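Meltmont Forums > Campus and Community > Letham College board vote

Thread: Board released the summary, not the full report

flakau_resident
Posted Thursday, May 22, 2025

The Letham trustees put out their summary of the outside review last night. It runs two pages. The full report went to the board in December and they are keeping it. I have read the summary twice and I still can't tell who approved the housing contract or who knew the vendor was owned by the dean's brother-in-law.

Does anyone know if the faculty senate is going to ask for the rest?

rmercer_alum
The senate already asked. Yurani Guzmán sent the letter on behalf of the members and got a one-paragraph reply saying the report is privileged. It was written by a law firm, so they probably have the right to hold it back. Having the right doesn't make it a good idea.

oldquad
I disagree with both of you. People talked to those investigators on the promise that their names would stay out of it. If you publish the whole thing, the next time something goes wrong no one will talk. The dean is gone, the contract is canceled, and there's a new conflict form. What else do you want?

flakau_resident
I want to know if anyone above the dean signed it. You can black out the names of witnesses. Ríos State did that and the sky didn't fall.

oldquad
Ríos is public. They had to. Letham doesn't.

TWatson_parent
We got the email to families. It used the word "transparency" four times and had no attachment. My daughter lives in one of the halls under that contract and the email didn't say who to call about repairs now. That is the part I would have put first.

rmercer_alum
Same with the alumni version. 2,514 people have signed the petition as of this morning. The organizers wanted 2,000. I don't expect the board to change its mind over a petition, but the annual fund office will notice.

kestrel9
Tyra Wikström used to handle press for the college and she wrote a decent piece on this in the Meltmont paper. Her point was that a summary works if it answers the main question, and this one skips it. She also said the interim president should take questions in person — a video statement doesn't count.

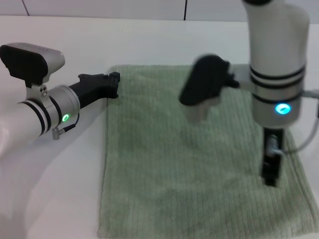
Robot arms and a ribbed towel on a white table

oldquad
I read it. She left four years ago and she wasn't in the room for any of this. I'd give the interim president until fall before deciding he's hiding something.

TWatson_parent
Fall is too late for us. The housing deposit is due before then.

flakau_resident
Is the open session still on for next week? The board page has the time but no room listed.

kestrel9
Still on as far as I know. Comments are limited to two minutes and you have to sign up with the board secretary the day before.

rmercer_alum
I signed up. I'll post what they say about the contract, if they say anything.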